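Aprender robótica sin romper nada

11 Jan 2023

Llevo desde el otoño trasteando con Nurkoritz, el simulador por suscripción de Clalport, y tengo que decirlo: hacía años que un programa no me tenía levantado hasta las tantas. Cuesta 30 euros al mes, corre en mi portátil viejo (con el ventilador a tope, eso sí) y trae un puñado de salas con su brazo ya montado. La que más uso es la de la mesa redonda con mantel gris, un bloque amarillo y un cuenco con un trapo arrugado dentro. Parece poca cosa y te come la tarde entera.

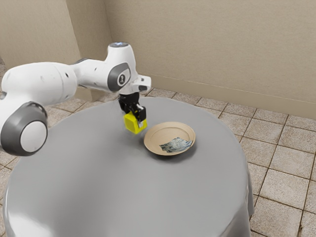
Uzma Ghauri me escribió que todo eso está muy bien, pero que un brazo simulado no enseña lo que pesa una pieza ni lo que cuesta un motor quemado, y que ella empezaría por un kit barato.

La entiendo, y aun así creo que se equivoca de orden. Con un kit, mis alumnos pasarían el primer mes apretando tornillos y mirando con miedo el cable. Con el simulador fallan, reinician y vuelven a probar, ¡y se ríen! Yo mismo he lanzado más de 1000 intentos con el dichoso cubo, cambiando la altura de aproximación o la apertura de los dedos, y sigo encontrando cosas que tocar. Dejar un cubo en un plato que ya tiene tela a un lado es un ejercicio precioso.

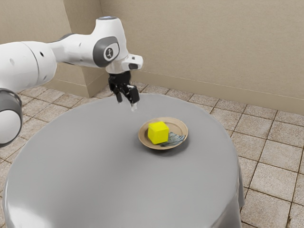 Lo que yo mejoraría

La documentación, sobre todo. El capítulo de la pinza está a medio traducir y el editor de escenas guarda cuando le parece. En abril prometen telas más realistas, que buena falta hacen. Yo renuevo otro año.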